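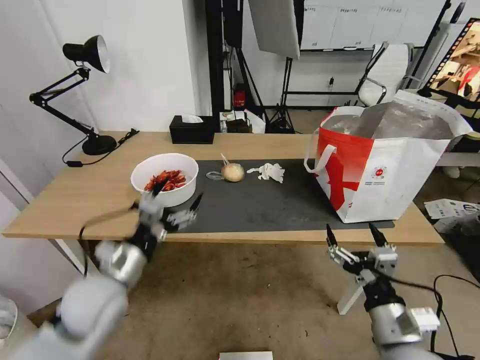
Red crayfish in a white bowl, with an onion.

Grullovell Opens 17 Ramalho Cold Storage Units to Small Crayfish and Produce Growers

DEKMONT, Friday, December 2, 2022 – Grullovell, a regional food distribution company, announced today that it has opened its Ramalho cold storage building to small growers and seafood producers in the Dekmont area. The building has 17 separately controlled units, which can be rented by the week or by the season.

Until now, space at Ramalho was leased only to wholesale customers under yearly contracts. Under the new terms, a producer may rent as little as a quarter of a unit. Crayfish, shellfish and finfish will be stored on the north side of the building. Onions, potatoes and other dry produce will be kept on the south side, with a separate loading door and separate air handling.

"Many of our smaller suppliers have been driving their goods 46 miles to find storage during the busiest part of the year," the company said in a statement. "They asked us for space closer to home and for terms that match the length of their season. We are pleased to offer both."

The opening follows a trial that began in May with 40 producers. Participants used the building for short stays between harvest and delivery, and their comments led to two changes in the final plan. Receiving hours now start at 4 a.m. on weekdays, and crayfish sacks may be dropped off without an appointment as long as they are tagged with the harvest date and the name of the pond or waterway.

Bookings will be handled through Plureo, the company's online ordering service. Producers who already sell through Plureo can reserve space from their existing account. New customers will need to submit a business license and proof of insurance, and those storing seafood must also provide a copy of their current dealer or harvester permit. Reservations may also be made in person at the Ramalho office.

Grullovell has set aside 1405 square feet of the building as a shared packing room. The room has sinks, scales and steel tables, and may be reserved in two-hour blocks at no extra charge by any producer with goods in storage. Users are responsible for supplying their own bags, boxes and labels.

Rates will remain fixed through the end of the spring season. Existing wholesale contracts are not affected by the change.

About Grullovell
Grullovell distributes fresh produce and seafood to grocers, restaurants and school kitchens. The company is based in Dekmont and operates the Ramalho cold storage building and the Plureo ordering service.

Media inquiries: Grullovell Communications Office, Dekmont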